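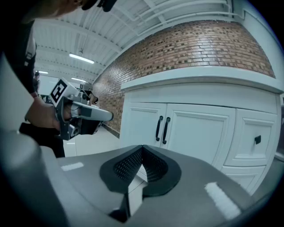 Fig. 1. The gripper's black finger pad, with its grid texture.

Projects > Spaceflight > Student Reports > Pemuvent

Pemuvent: sending a small weather package up on a sounding rocket
by Fengying Yin

When our group first sat down in April to choose a project, I don't think any of us expected to spend the rest of term worrying about parachutes. We had wanted to do something with satellites, but our supervisor, Lukian Horobets, steered us very kindly towards the student rocket flights at Starnport, where a school can buy a share of the nose section for a small package of its own. Ours was called Pemuvent, and it weighed 900 grams with its batteries in.

The idea was simple enough to explain to my grandmother (I tried, and she asked better questions than the review panel did). The package would measure air pressure and temperature on the way up, carry on measuring while it drifted down, and save everything to two memory cards. We wanted to compare our readings with those from the Hattar weather balloon, which goes up from the other side of the valley.

Most of our time went on the battery. In the cold box at Rundunley our first one lasted 14 minutes, and we needed nearly 62 to cover the wait on the pad as well as the flight. We tried wrapping it in foam, which helped a bit, and then changed to a different type of cell altogether, which helped a great deal more. I would tell any group starting next year to do the cold test before drawing the case, as we had to draw ours twice!

The launch itself was over so quickly that I missed half of it looking for my gloves. The package came down in a barley field and was handed back to us by teatime, a little muddy, with one card cracked and the other perfectly readable. Temperature looks good all the way through. Pressure has a gap of 13 seconds just after the parachute opened, and we still don't agree about why. Lukian suspects a loose connector, and I think the sensor was shaken beyond what it could cope with.

The comparison with the Hattar readings is in the second part of this report, along with the wiring plan and the parts list.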